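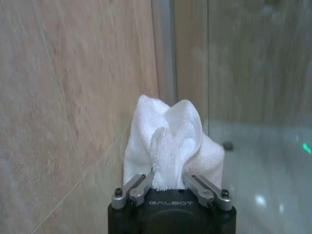 Promoter wants a cut of the bar on top of the door. Is that normal?

Asked by KemeysBarback in Bars, Clubs & Live Venues

I manage a small club in Kemeys (upstairs room, one bar, a sound system older than most of the customers). A promoter called Mollitov wants to run a monthly night with us starting in February. Up to now the deal with everybody has been simple: they keep the door, we keep the bar, we all complain about the other half.

Mollitov wants the whole door plus 15 percent of bar sales, and wants us to pay for the flyers. When I asked why, I was told the crowd "comes with the brand." The brand did one trial night here in the fall. The door list says 38 paid. The guest list was longer than that and contained, as far as I could tell, the promoter's entire high school.

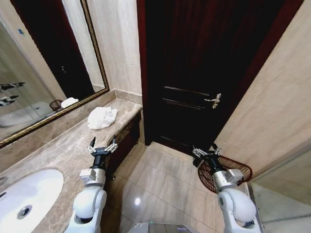

Bar take that night was $1,350, a bit better than we do with no event and a jukebox. I pay the door person and an extra bartender out of that. The owner thinks a percentage is fine "as long as it's busy." I think the owner doesn't have to do the cashing out at 3 a.m. Do people really sign deals like this, and if so, what should I ask for in return?

2 answers

Khanyisile Mahlangu
Marked as most helpful

People sign them, yes. People also get the club logo tattooed on them.

A bar percentage can be fair, but it should start above a number you would have made anyway. Take your normal take for that night of the week, average it over a couple of months, add the cost of the extra bartender and the door, and call that the floor. The promoter gets nothing below it and a share of whatever is above it. When I booked the room at Pinalard we used 10 percent over the floor, and the good promoters took it without blinking. The bad ones suddenly remembered a prior commitment. 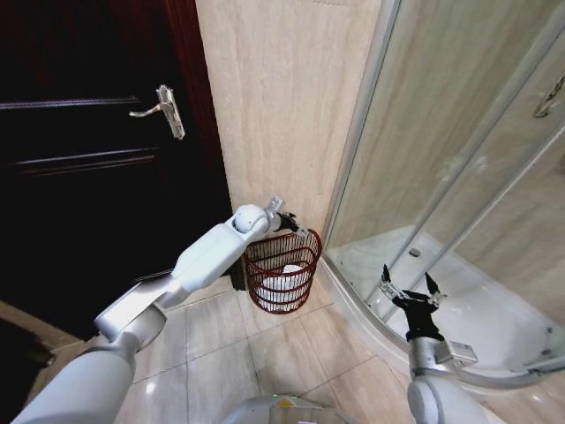
Dark wooden door with a lever handle, next to a marble-patterned wall.

Other things to get on paper:

Guest list has a cap and a cutoff time. Ours was 31 names, in by 11, and after that they paid like everyone else, including the cousin.

Say whether the percentage is before or after sales tax, and whether it includes comps. You'd be amazed how many drinks a DJ's friends can hold.

Flyers are the promoter's cost. If you pay, your name goes first and bigger.

Either side can walk with 30 days' notice — your owner will want this more than you'd think by month three.

Ask to see numbers from their other nights, too. "Packed" is a mood.

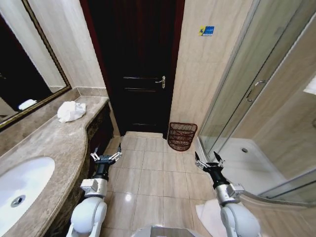

Bathroom with a marble vanity countertop and an oval sink.

sostdale_dj

dont do it. Did a split like this in Sostdale and the promoter wanted to stand behind the bar and watch the register all night. He also drank there. Just charge a flat room fee and let them keep the door, everybody goes home happy or at least goes home

1 comment

KemeysBarback: Sent Mollitov the floor idea. Got back a thumbs up and a flyer with our address wrong.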